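Who moves the cutting board?

Most of the argument about kitchen automation at Gerside has been about headcount. The staff kitchen on the second floor serves 156 people, and the first question anyone asked in September was how many shifts a robot arm would replace. I think that was the wrong thing to measure. The more useful question is what happens to the tasks left over, and who ends up doing them.

A domestic-style counter is a hard place for a machine. Things stand close together: toaster, canister, a spoon sticking up out of its container. A cook reaches past all of it without thinking. An arm needs a clear path, and a clear path has to be kept clear by a person.

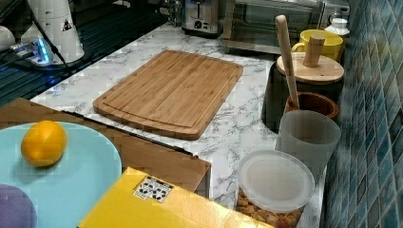

Under the old arrangement, Katia Lo Presti set out her own bench and changed it during the day as the work required. Under the new one, the layout is fixed in a document 17 pages long. If the cutting board is to go in the middle, it goes in the middle. She told me the layout is sensible, and also that she did not write it. I take both statements seriously. The skill of arranging a bench has moved from the person who uses it to the person who programs it, and her pay classification has not been adjusted to reflect either the loss or the new duties. 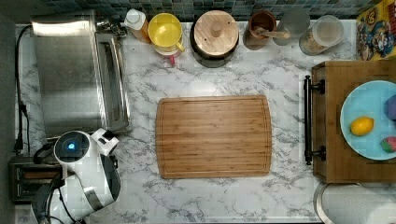

By Saturnino Miranda
November 2018

Resetting is the largest of those duties. After each run, somebody returns the items to their starting positions. It takes little effort and a fair amount of attention — a poor combination over a full shift. Raffaele Mancuso, who supervises the floor, records it as idle time. It should be recorded as labour, with its own line on the roster and a limit of 20 minutes before a change of task.

I am not against the arm. It can take on repetitive handling, and sore wrists are a real cost. My objection is to an accounting method that counts the machine's motions and leaves out the human ones around them.

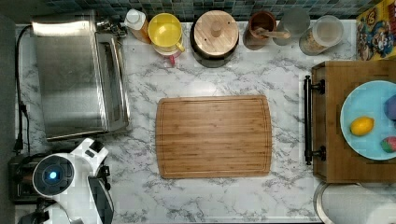 What should change

First, kitchen staff should have the authority to revise the layout, with the programmer present. Second, reset work should be paid at the operator rate. Third, the $2,000 set aside for training should go to the people at the bench before it goes to supervisors. Cinzia Gentile has put the first of these to management in writing and is waiting on a reply.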